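Skerkico method

The Skerkico method is a way of collecting robot training data with a hand-held gripper in place of a full arm. A person carries the gripper and does the task; a camera on the tool records it. First written up by the Lodhi group, later picked up at Amden with small changes.
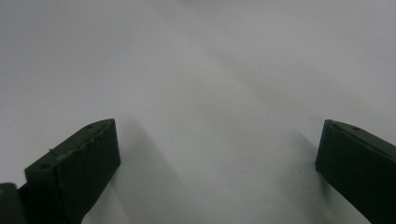

Sadia Qureshi

Each session opens with a blank segment – jaws wide, plain pale surface, nothing held. Software uses it to learn where the fingers sit in view and how their shadows fall. Standard length is 3 seconds. Shorter ones were tried, dropped.

Fingers in the Dreltosier version are dark green and blocky, with small round holes on top. Edges can come out rough. Original paper says this dosen't matter for grasp labels, though later users disagree.

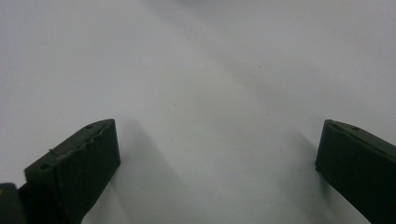
Open jaws over a white surface, rough ridge on left finger

Results. With 100 demonstrations the learned policy managed simple pick-and-place but failed often on thin objects. At 200 it was clearly better. Some 155 was given as the point where gains slow down – one task only, not repeated elswhere. 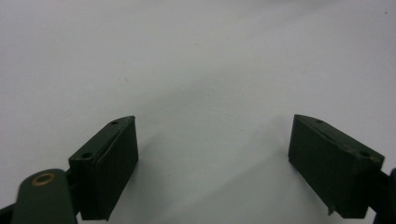 Gripper fingers open, inner faces toward the gap

Known limits: no force reading, tracking drifts over blank surfaces, operators tire. Amden variant adds a second blank segment at the end of the session to check for drift. See also: imitation learning, parallel-jaw gripper.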